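Altosura open day, Ovolgate site: notes from the gripper table

Got there at 9 in the morning, left before lunch, so this only covers one stop out of the 7 on the map they hand you at the door. The others had longer lines anyway. I wanted the hand-held grippers and how they keep them going, our own are in sad shape since May.

Parking: across the road, free, muddy. Coffee fine.

The station

It's one table, really. Round, striped cloth, snack packs spread over it, and people picking packs up with a gripper held in the hand. TV cabinet, plants, orange chair, you'd think you had walked into somebody's living room. The gripper is the one they call the Brunet. Black linkage, screws on show, soft textured pads on the inside of the jaws. You squeeze, the jaws close, the recordings go off to teach an arm later on. Fine, most people reading this know the idea.

What I came for was the setup, and they were pretty open about it. It takes them 30 minutes in the morning for a pair of tools. Order goes:

Wipe pads, dry cloth first, damp one after.
Open and close by hand, full travel, feeling for grit.
Zero the jaws closed. Then open, check the reading, close again. If the second zero doesn't agree with the first they stop and look at the linkage before anything else.
Camera check against a printed card.
Cable check, wiggle at both ends while someone watches the screen.
A few dry picks on the cloth before anything gets recorded.
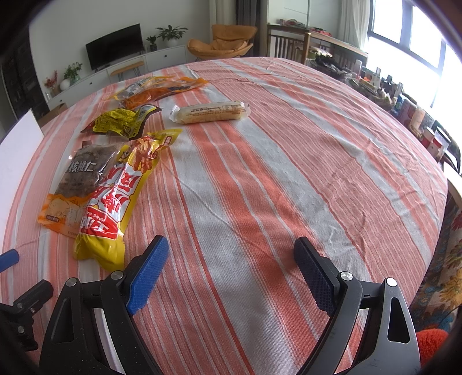

The zeroing is the step I'd steal. We zero once and trust it all day, and then wonder why the afternoon data looks off. They do it again after lunch and after any drop, even a small one onto the cloth. Took under a minute when I watched. There is a paper log clipped to a board, one line per zero, initials, done. No app. I liked that a lot.

Something I hadn't thought of, the packs themselves get looked after too. Crinkly plastic goes soft after enough squeezing and then it folds differently, so they rotate the packs and bin the tired ones. No fixed rule, the operator decides. Bread rolls last the shortest, obviously.

Pads

Main wear part, by a mile. The texture goes smooth at the tips first and thin flat packs start sliding out. They change pads at 400 picks if the day is mostly flat packets, and let them run to 650 if it's bags and softer stuff. Always both pads together. I asked about swapping just the worn one and got a firm no: the grip goes lopsided and the pack twists as it lifts.

Old pads peel off from the tip end, slowly. Leftover glue comes off with a plastic scraper. Never a blade, one of the earlier links got scored that way and they still have it in a drawer to show visitors. New pad gets pressed down and left clamped on itself, jaws shut, while you do the other tool. Sensible.

They buy the pads in sheets from Heralitz and cut them with a template. I asked if we could get the template file, was told to write in. Will do that this week.

Screws and links

Pivot screws back out. Everybody's do. Theirs get a paint dot across head and link so you can see movement at a glance, and a touch of the weak threadlocker, not the strong one (they tried strong, rounded off the heads getting them out again). Too tight is as bad as too loose here, the jaw should fall open a little under it's own weight when you tip the tool over. That's the whole test. No torque number, I asked twice.

Flat packets are the ones that show up a loose pivot. One jaw tip touches the cloth before the other, the packet gets pushed along instead of pinched. So the packet pick is also their quick check that the screws are OK, done on an open part of the cloth.
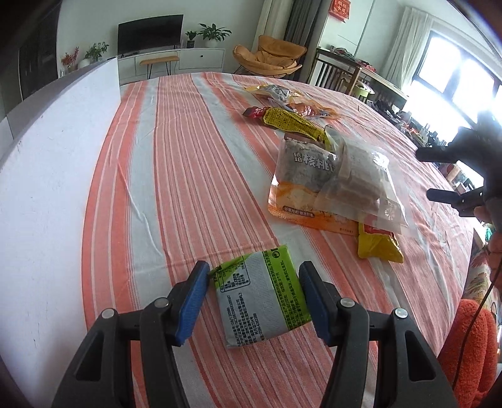

Repairs

Saw one, half of it at least. Jaw sticking partway. Out came the pivot screws on that side, into a magnetic dish, link off, and there was a crumb packed into the joint. Snack crumbs, of course. Brush, wipe, no oil. They were strict about the no oil, it collects dust and gets on the pads. Back together, fresh paint dots, zero twice, log it. About the time it took me to drink a coffee.

Cables are the other one. They fail near the handle where they bend, so there's a loop taped in before the strain relief, and a spare hangs ready by the table. A tool with a flickering camera gets a red tag and comes off the table right then, doesn't wait for end of shift. Our habit of "jiggle it and carry on" did not go down well when I mentioned it.

Spares kept at the table: pads cut to size, pivot screws, one full left jaw, one full right jaw, cable, card. All in one shallow box. Everything else lives in the workshop upstairs, which was not on the tour, pity.

To do back home

Second zero after lunch, start straight away.
Paint dots on all pivots.
Throw out the oil.
Write to Altosura re pad template, ask about thickness too, forgot to measure.
Find out who has our spare left jaw.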